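Unit 4 - Load, current and multi-outlet devices
Handout, revised 06/04/2026
Setareh Shokri

4.1 Rated current
A cord, plug or outlet carries a rated current in amperes. The rating is the largest current the part can carry continuously without passing its temperature limit. For a resistive load, current equals power divided by supply voltage. In this unit all worked problems use a 300 V supply so that the arithmetic stays simple - do not carry that value over to the lab sheets.

4.2 Adding loads
Loads on one strip are in parallel. Each sees the full supply voltage, and the currents add. The cord feeding the strip carries the sum.

Problem 1. A heater draws 3,000 W at 300 V. Find the current. (10 A)
Problem 2. A second load of 300 W is added to the same strip. Find the new total, and state whether a cord rated at 10 A is still suitable. (11 A; no)

4.3 Adapters
An adapter changes the contact pattern only. It does not change voltage, and it does not raise the rating of whatever it is plugged into. The lowest rating in the chain governs the whole chain.
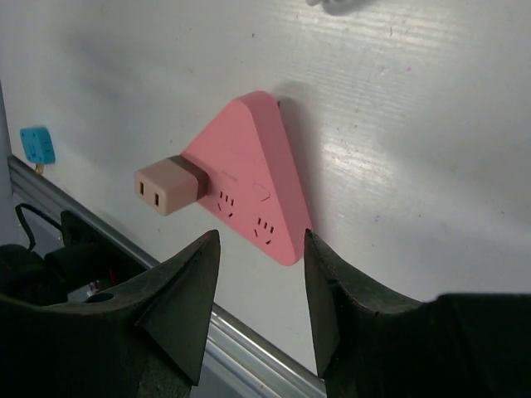 Contact resistance also matters. Heating at a contact varies with the square of the current, so doubling the current gives four times the heat at the same resistance. Stacked adapters add contacts in series, and the resistances add.

Problem 3. A contact of 0.02 ohm carries 10 A. Find the power lost as heat. (2 W)

Reading for Unit 5: Hofstetter, sections on fuses and breakers.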